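Skanton trials workshop: work on the Palico two-arm machine

Members of the Grornholm Automation Service will be aware that the Palico two-arm machine at Skanton is prepared in simulation before any new routine is passed to the workshop floor. The current round of preparation began in March and concerns the opening of cabinet doors, a task that the machine is expected to carry out without supervision once the routine has been approved.

The first part of the work is the setting of the grippers. Each gripper is opened to its full width, closed, and opened again, and the reading for each finger is entered in the machine record. The cycle is repeated 30 times on each arm. Where the fingers do not return to the same reading, the arm is taken out of use and the gripper settings are loaded afresh from the last approved copy. It is not acceptable to correct a drifting finger by altering the task file, as this has in the past hidden a fault until the routine reached the real machine.

The second part is the alignment of the wrist views. The simulated room supplied with the Kozan package is used for this purpose, and staff are asked not to move or replace any of the furniture or wall coverings in it. Each arm is brought to a series of set positions and the view from the wrist is compared with the stored one. A complete alignment file holds 111 positions. Files with fewer entries should be returned to the Skanton office and should not be completed by hand.

Approach speed is limited to 70 per cent of the normal setting throughout the alignment, and the full setting of 100 per cent may be restored only when both arms have been signed off. The views below are from the cabinet room. 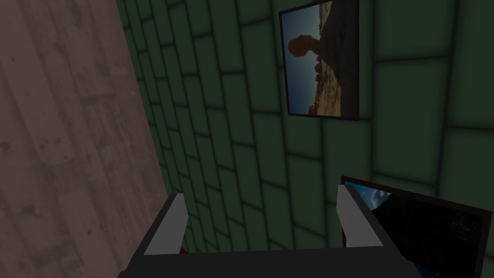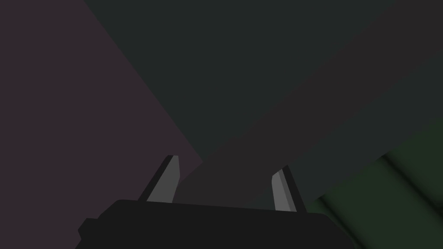
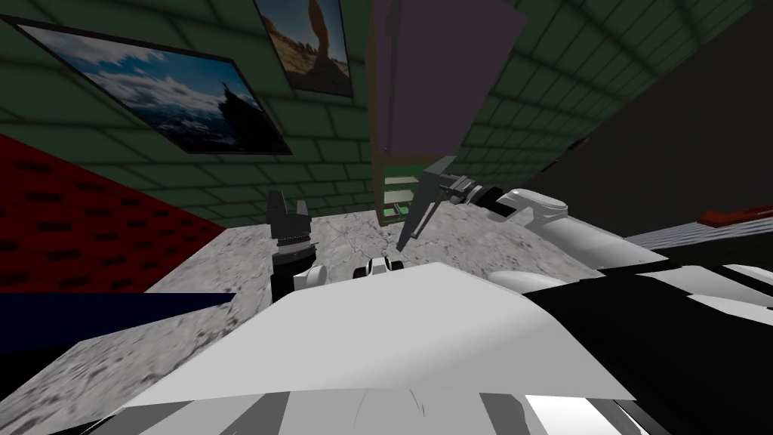 Door work places particular demands on the setting of the right arm, and the service has revised its guidance accordingly. The earlier procedure checked the arm in open floor space, where small errors in the wrist angle have little effect. Under the revised procedure the check is made at the cabinet itself, with the end of the right arm at the upper right side of the angled, grey-green panel and the bar-like handle close by. The left arm is checked separately and its readings are kept on their own sheet. Any contact between the gripper and the panel that is not called for in the routine must be recorded, including contact that does not stop the run.

Staff who hold copies of the earlier procedure are asked to withdraw them. The revised guidance is kept with the machine record at Skanton, and a second copy is available from the Grornholm office on request. Requests for time on the machine should state which arm is needed and whether the alignment file is to be reloaded before the session.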